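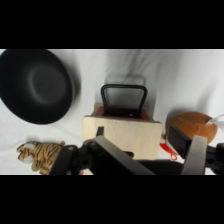
How many of the new signings are registered and cleared to play?

Thirteen as of this morning. Two more are waiting on international paperwork from their old clubs and can't be picked until it lands.

Progress report to the Kinside fund, September 18, 2020
From: Yolanda Pettigrew, Firnadlow women's soccer

Squad. Mostly there. Holovko signed Tuesday's draft of the contract at last – two years, free transfer, wages inside the cap you set. Medical fine apart from an old ankle thing, physio not worried. Still short a left back. Had one lined up on loan, her club changed its mind after an injury of their own. Looking again, nothing firm.

Money. Almost 4 thousand left in the transfer line, all of it meant for loan fees. Travel is over. Away trips now need a second bus for distancing and that wasnt in the original budget. Would like to move what's left of the hospitality line across, as there is no hospitality. Need your OK in writing please.

Kit. Fliron delivered home shirts, away shirts late again. Played the second friendly in training tops. Invoice for the away set on hold until they show up.

Friendlies. Lost the first, drew the second. Fitness poor in the first, lots better in the second. Coach wants one more before the league opens, opponent not confirmed.

Youth side. 18 girls training, up on last year. Sessions moved to the lower field while the main one gets reseeded. Goals down there need new nets. Two of the girls have trained with the first team and will prbably be on the bench for the opener.

Still open:
League has not said if fans are allowed in. Season tickets on hold until then.
Goalkeeper coach – part time, ad is out, few replies.
Left back, see above.

Receipts to follow separately, scanner is down.

Yolanda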